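How to weigh your stuff before you ship it (with a plain kitchen scale!)

Posted 17 December 2020

If you sell odds and ends from home the way I do, the best tool you own might already be in a kitchen drawer. I used to guess my package weights and pay whatever the label came to. Then I started weighing everything on a small digital scale, and I love it – no more surprises at the counter.

What you need

A digital kitchen scale, a cloth big enough to cover your table, the box you plan to use, and a notebook. Check the maximum load on your scale before you start. A steering wheel for racing games can be heavier than it looks.

Set up the table

Spread the cloth first. It keeps plastic trim from getting scuffed, and small screws don't roll away from you. A few wrinkles are fine, but smooth out the spot where the scale goes, or it will rock. Pick a bright color if you have one, so dark parts and black cables are easy to find again.

Put the scale near the middle, with plenty of room on every side, and keep the item you're weighing off to the back until you're ready for it. 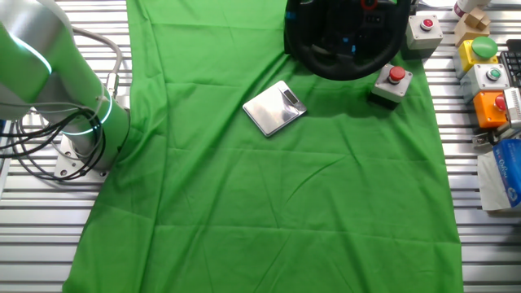
Scale near the middle of the green cloth, steering wheel at the back.

Weigh the item

1. Turn the scale on with nothing on it and wait for zero.

2. Set a light bowl upside down on the platform and press tare. A wheel is wide, and laid flat it will hide the display. The bowl lifts it up so you can read the number!

3. Lower the wheel onto the bowl, rim level, and let go. Wait for the number to settle. Mine came to 1,865 grams.

4. Lift it off, let the scale go back to zero, and do it again. If the two readings don't match, something is touching the table, and it's usually the cord.

Weigh the packing

Box, paper and tape go on together. For the wheel I used a Garnus double-wall box, and the lot weighed 724 grams. Add the two numbers, write the total on the box flap in pencil, and buy your label from that. I round up to the next step on the rate chart.

Pedals get their own box and their own line in the notebook. Mine is up to 13 pages now and I still enjoy filling it in – old controllers, headsets, a Nasus desk lamp I packed in July.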